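Workshop news: Samuel gets his spring service 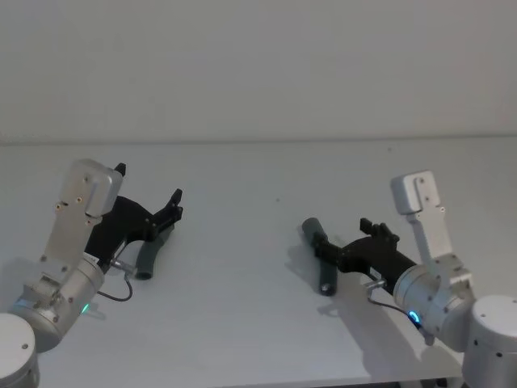

If you have walked past the back bench lately and wondered why two of us were lying on the floor with torches, the answer is Samuel! Our two-armed cell has had its first proper service since August, and I'm so pleased with how it's running that I've begged Gwenllian Parry for a bit of extra room in this issue.

For anyone new to Gistlow, Samuel is the pair of arms that face each other over the white table. They spend their days holding dark grey rubbery cylinders and practising how to bring one up to the other, which sounds dull until you've watched it for ten minutes and missed your tea. Both arms wear black grippers, and every gripper has its own thin cable looping back to the wrist. Those cables were where this whole job began.

Siamak Azimi had noticed the left gripper dropping out now and then, always when the wrist was turned a long way round. He suspected the finger, then the motor, and had the gripper in pieces twice before Seren Lougher gave the little silver connector a gentle wiggle and the fault came straight back. The cable had been tied too short. At full turn it was pulling on the plug, only by a hair, but enough.

So we redid both sides. The new cables leave the connector with a loose loop before they go anywhere near the wrist, and the loop has to stay loose with the joint turned as far as it will go in either direction. Please don't tidy it up! I know it looks scruffy, and I know some of you carry cable ties in your pockets. Leave it be.

While the covers were off we went over the screws as well. There are 196 on our sheet for the two arms, and Seren did every single one with a marker pen and a small torque driver (and the radio on rather loud). She found three that had worked free, all on the same link plate. Those have been cleaned, given a drop of threadlock and marked in white paint. If you ever see a paint line that doesn't meet up, stop the cell and come and find one of us.

The part I enjoyed most was setting the arms to each other again. Any time a base has been unbolted you have to teach the pair where they stand, and Kaj Overgaard has written a lovely short routine for it, which he calls Nemar. Each arm goes to the same set of points over the middle of the table, you nudge it in, and the program works out the rest. It takes 15 minutes. The old way took most of a morning and a good deal of muttering.

After that we left Samuel to run 200 cycles with a cylinder in each gripper. No dropouts on either side — I may have cheered. The right arm did settle a touch low on its first few goes, so Kaj has put in a small correction and will look at it again next month.

A few things for those on the rota. Wipe the table before you start, with the dry cloth, as even a speck of grit under a cylinder will tip it. Check that both wrist lights are on. Look at the finger pads while you're there and swap them if the edges have gone shiny. Spares are in the drawer marked Grustovness, along with the right hex key, which must go back in the drawer.

Eluned Ellis is putting together a bench evening for anyone who'd like to learn the gripper strip-down, and she has a spare gripper you can take apart without any fear of breaking Samuel. Put your name on the sheet by the kettle if you fancy it.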